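Ensinar tarefa com garra de mão — o marcador some toda hora

wfang
Fala pessoal. Setembro e ainda apanhando disso.
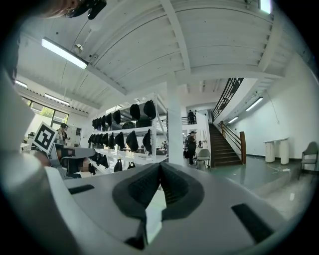
Gravei 50 demos de dobrar pano com a garra de mão, sem braço nenhum. Metade o tracking perdeu. Na outra garra, a da esquerda, o marcador preto e branco fica num suportezinho em cima, e as lâmpadas do teto refletem no piso inteiro. Alguem já resolveu reflexo sem trocar de sala?

m_hulme
Baixa a exposição e pronto. Piso brilhante é o de menos, o filtro da Kesau segura.

afaf.m
Discordo. Peguei piso assim na Bultmont e o filtro não segurou nada — tive que jogar lona. E vc tá mexendo a mão rápido demais, aposto.

wfang
rápido nada, 2 segundos por dobra

yoshi_y
Por isso larguei garra de mão. Teleop com braço líder, menos demo mas todas prestam.

afaf.m
"todas" kkk. Teleop pra pano é sofrido, vc não sente a ponta.

m_hulme
Com a mão vai bem mais depressa, isso é fato. Wenjie, manda o log da demo que caiu.

wfang
Para no quadro 1023, erro de pose. Vou testar exposição baixa primeiro, depois a lona. Posto aqui amanhã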